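I have wrapped hair dryer cords wrong for most of my adult life, and I have the dead hair dryers to prove it. My method was the one everyone's mother used: hold the handle, wind the cord around it as tight as it will go, jam the plug under the last loop, shove the whole thing in a drawer.

The last one to go was a Nonton I bought on sale for 80 dollars. It lasted 2 years. Toward the end it only ran if I held the cord at a certain angle, like a TV antenna, which left me one hand for my hair. I took it to the repair counter at Trevaskis, where I was told that the wire had broken inside the rubber right where it enters the handle, and that fixing it would cost more than I'd paid. I was also given a look. 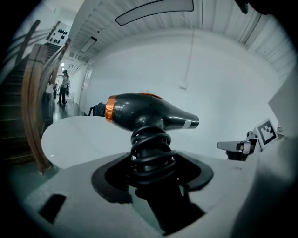

Cord storage has since become a hobby of mine, the way other people get into sourdough. The rules I've picked up are simple enough. Let the thing cool. Leave a loose loop where the cord leaves the handle, so it isn't bent back on itself. Then coil the rest separately and put a tie on it. What I still do when I'm running late is the black dryer with the copper-orange ring on the back end, cord coiled around the grip with the loops piled on top of each other. It looks very tidy. So did the Nonton, right up to the morning it quit.

I tried a few products, naturally. The Zalometti hook sticks to the inside of a cabinet door and holds a dryer by the nozzle for seven days, after which it holds it on the floor. The Tiltenik pouch is better, a heat-proof sleeve with a side pocket for the cord, but it takes up half the drawer and my round brush now lives in the kitchen. I saw a wall-mounted holder for 200 dollars and closed the laptop.

So for now it's a Velcro tie left over from a set of Christmas lights. I've used it every day since July, except the days I haven't.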